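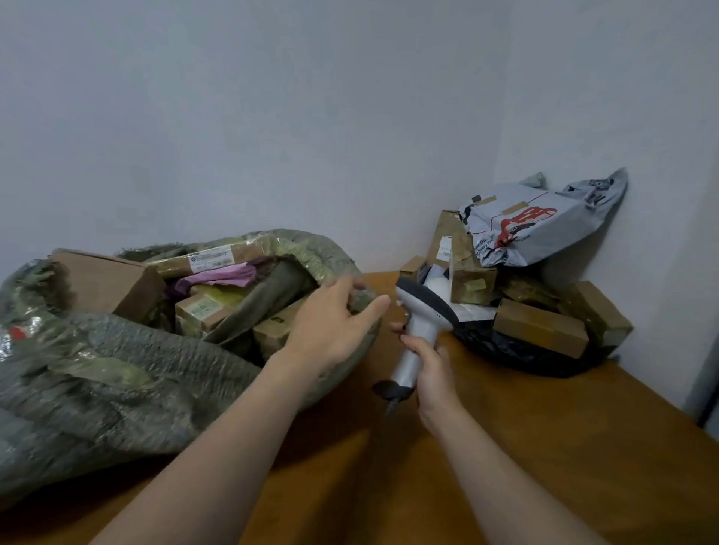
Jakell Reuse Exchange
Progress report to the Lundgren Fund, second period

Grant purpose: a mail-in exchange for household spare parts, serving the towns of Jastaveck and Batolier.

Work done since the last report

The exchange opened to Batolier residents in May. Before that it ran in Jastaveck only. Members send in parts they no longer need, such as lamp fittings, drawer runners, stove knobs and vacuum hoses, and other members request them from the list. In this period we filled 176 requests. The most requested items were refrigerator shelves and door seals. We had expected furniture hardware to come first, and the shelving was set up with that in mind, so one bay has been changed over.

Sorting is done on Wednesday from 9 a.m. Each part is checked against its model number, cleaned if needed and entered on the list. Parts with no model number were a problem early on. They are now measured and listed under their dimensions, and most of those requests have gone through without a return.

Postage

Postage is over budget. Door seals are light but long, and the carrier charges them as oversize. We tested coiling them into flat boxes and the seals held their shape, so all seals now go out that way. Members are asked to reuse whatever packaging they have at home, and we do the same for outgoing parts. We bought 50 flat boxes for seals and do not plan to order more this year.

Repair evenings

We held three of the four repair evenings in the plan, all in Jastaveck. The fourth was meant for Batolier and was put off when the library hall closed for floor work. The hall has offered us a new evening in the next period at the same rate. Attendance was steady, and small kitchen appliances made up most of the work.

Changes to the plan

We ask to move up to $400 from the printing line to postage. The printed catalog was dropped after members told us they used the online list - the savings are already in hand. No other changes are requested.

Next period

- Hold the Batolier repair evening
- Add photos to the list for parts with no model number
- Write a short packing guide for members sending glass shelves
- Review the return rate and include it in the final report

Spending by line is in the attached sheet.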